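Progress report to the Hashemi Fund, Varwood footpath and hedge project, October

Dear colleagues,

With this letter I report on the second period of our work at Varwood. The grant agreement asks for a short text on activities, spending and difficulties, so I follow this order.

## Activities

The hedge planting on the Vimmont side is finished. We planted 732 young shrubs, mostly hawthorn and hazel, and the nursery replaced nine of them which arrived with damaged roots. The replacements came without extra cost. The school in Vimmont joined for one morning and the children did the planting near the lower gate.

The notice boards are delayed. We received the first proof from the printer Iltex and there were mistakes in two of the plant names, so we sent it back. The second proof is correct and I have signed it. We expect four boards, and the fifth will wait until the parish decides where the new entrance will be.

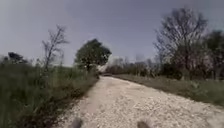 Guided walks continued through the summer. Dela Essien led all of them except one, when she was ill and I took her place. The walk on birds had the most visitors. The evening walk was less popular, and I think the starting time of 8:30 was too late for families. Next year we would like to start at 7:00.

## Spending

We are under budget for plants and over budget for tools. The difference on tools comes from the two post drivers, which we planned to rent, but the rental company had none free in the weeks we needed. With your permission we would like to move the money left from plants to cover this. The table with receipts is sent separately.

## Difficulties

Deer are eating the young hazel. We put guards on the plants closest to the wood, and this helps, but we do not have guards for the full line. The supplier says delivery can take up to five weeks. I already placed the order.

The land agreement for the north field is still not signed by the owner. I spoke with him by phone and he has no objection, but he wants to read the part about access once more. I will inform you when I have the signed copy.

## Next period

We will install the boards, finish the deer guards and prepare the walk program for spring. Please tell me if the change in the budget is acceptable before we order the remaining stakes.

With kind regards,
Project coordinator, Varwood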